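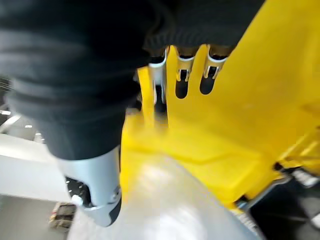 Every September our school's robotics class takes in new students, and every September most of them want to enter a competition. I understand why. A competition has a date, a trophy and a reason to stay late. I voted against entering this year all the same, and since the vote has been discussed in places where I can't answer, I would like to set out my reasons here.

The class has two sections and 10 students in each. We have one robot with a full hand on it, fingers and thumb, and we share it. Last year we gave most of our hours to the Grikmont Cup. The task was to move blocks of one size from a marked square to another marked square. By the end our program could do it very well. It could do it with the blocks in the right place, on the right mat, under the right lights. When we came home and tried it on things people own, it was no use to us.

The project we have now is called Nernari, and it has no trophy. Students control the robot by hand, pick up ordinary objects with it, and record each try. Then they label the tries, good and bad, and train a small model on them. So far they have recorded 544. A hard plastic thing with slots in it asks one kind of question of a hand. A thin plastic sheet asks another. It bends, it slides, it gives back light from every side, and the camera near the wrist may see little else when it gets close.

I think this is better teaching. A student who has spent an afternoon failing to pick up a bag knows something about hands that I could not have put on a slide. The labeling is dull, and I don't pretend otherwise. But the dull part is where the arguments start. Does it count as a grasp if the object slips after 2 seconds? Two students in the second section disagreed about that for a week, and in the end they wrote a rule that both of them could follow. Nothing in last year's competition made anyone write a rule, as the rules came in the mail.

There is also the matter of who does the work. For the Grikmont Cup, 3 students wrote nearly all the code and the others built the mat and cheered. With Nernari everyone takes a turn at the controls, everyone labels, and the log shows it. The quiet ones turned out to be some of our steadiest operators.
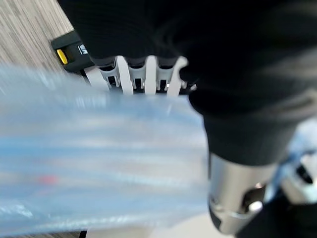

Vrettos wrote back after an earlier draft of this went around, and said that a class without a deadline drifts, that students who never lose in public never learn to finish anything, and that colleges have heard of competitions and have not heard of Nernari.

The first point is fair. We did drift in the fall, and we have now set dates for each batch of recordings. The last point may be true as well, though a student who can explain how a set of data was made, and what is wrong with it, should have plenty to write about. I don't accept the middle one. Our students lose every time an object drops, with the rest of the section watching.

I would not ban competitions. If a group wants to enter one on its own time, the Todero lab room is open after school and I will sign the form. What I don't want is for the shared robot to be tied up for months on a task that somebody else chose, while most of the class waits for a turn. The vote comes up again before next September, and I expect to vote the same way.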